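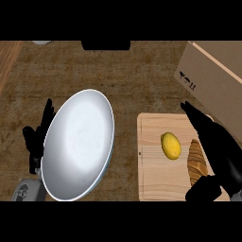
I'd been told to come by at nine, before the office got noisy, and by ten past I was in a swivel chair with a bad wheel, watching a simulated robot fuss with a plate. The Zorkstead group works out of two rooms above a bike shop in Flolbridge, and most of what they do these days is on screens. The project is called Gomlow. The question behind it is pretty plain: if you want to know whether a two-armed robot can handle kitchen stuff, how much can you learn before you go anywhere near a real kitchen?

"Quite a bit, but you have to be fussy about it," says the group's lead, who asked me to leave names out since the paper is still under review. She talks fast and draws on whatever's handy - in our case the back of my parking receipt.

The way they used to do it, she tells me, was to run a policy on the real arms 30 times, write down the score and call it a result. "Then you'd move the lamp and the score would fall over. So what had we measured? The lamp, probably."

Now every control policy gets 200 rendered versions of each task first. Same arms, same sort of items, but the light, the table finish and the starting spots all get shuffled. Bread and a lemon on a cutting board, a big oval plate next to it, a cardboard box parked off to the side. I asked about the box, and she laughed.

"The box is clutter. Real benches have junk on them. We had a policy that was lovely until there was a box in view, and then it kept reaching for the box."

Plates are her favourite and also her least favourite. A lemon is easy to forgive, she says, because you can grab it a bit wrong and still have a lemon in your hand. A plate has a thin rim and a lot of weight hanging off the far side. If the grip is a touch too shallow the whole thing swings down, and the simulator has to get that swing right or the score is useless.

I wanted to know how they can tell if it's right. That's the bit the paper is about. They ran 2461 trials in simulation and matched a slice of them on the real arms, then looked at whether the two put the policies in the same order, best to worst. For the lemon and the bread they did, nearly every time. For the plate, not so much. The simulated plate was too grippy, so weak policies looked better than they were.

"I was cranky for a week," she says. "Then we fixed the friction and reran the lot."

The rerun brought the total to 3427, and the plate rankings mostly fell into line. Mostly. There's still one pair of policies that swap places, and she doesn't know why yet. She has a theory to do with the colour of the light on the rim, and a colleague at the next desk has a different theory, and I got to hear both at some length!

They've put the scoring code into a little tool called Oral, which she says was short for something once. Other labs can have it in May, if the documentation gets written.

Before I left I asked if she'd trust the thing with her own dishes. "The bread, sure," she said, already turning back to the screen to queue up the next batch.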